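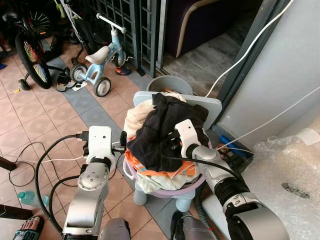

4.2 The laundry task

Figure 3. A laundry trial, with the right gripper at the black garment on top of the pile.

Of the household tasks the students put forward in June, laundry was the one they argued over the longest, and it ended up teaching us the most. The class had already worked through table setting and shelf tidying on the Kitach platform (Section 4.1), and several students felt ready for something that would not hold its shape. Cloth was the obvious candidate. A cup can be picked up badly and still be picked up, while a towel grabbed by the wrong fold brings half the basin along with it, and we wanted the students to meet that difficulty early and on their own terms.

Each trial begins with a mixed pile in a plastic basin, raised on a low stool so that the grippers can come down on it from a comfortable angle (Figure 3). We asked the students to keep the piles as ordinary as they could, with towels and garments together and nothing folded. Our first sessions in the teaching lab had used a single set of matching white cloths, and the policies trained on those did poorly the moment a dark shirt appeared. Moving the task into homes, onto tiled floors and among bicycles, shoes and whatever else a family keeps near the door, was a good deal more trouble to arrange, but we would not go back.

The students worked in pairs, one operating the arms and the other keeping the log. A trial was counted as complete when the top item had been lifted clear of the rim and set down outside the basin without dragging a second item after it. If the operator lost the cloth, one further attempt was allowed, and then the pair reset the pile and moved on. Nigel Mapplebeck, who ran the Thursday sessions, drew up the log sheet with the class and kept it to a single page - a kindness everyone appreciated by the third week.

In all, the class recorded 645 laundry trials, of which 193 were set aside for evaluation. The division was made by household, so that no home appeared in both sets. Pairs needed more than 100 practice lifts before their timing settled, and we left those out of the totals altogether.

Two habits showed up in nearly every log. New operators tended to press straight down into the pile and close the fingers wherever they happened to land, and they tended to use one arm while leaving the other idle. The better pairs found, mostly by watching each other, that it helped to pinch a raised fold near the edge of a garment and bring the second gripper in underneath once there was a little slack. We had planned a short lecture on this very point and were happy to drop it. The students' own notes, which we have edited lightly for spelling and included in Appendix B, explain it better than our slides did.

Cable routing deserves a word as well, as it took up more of our time than we had expected when we wrote the course plan.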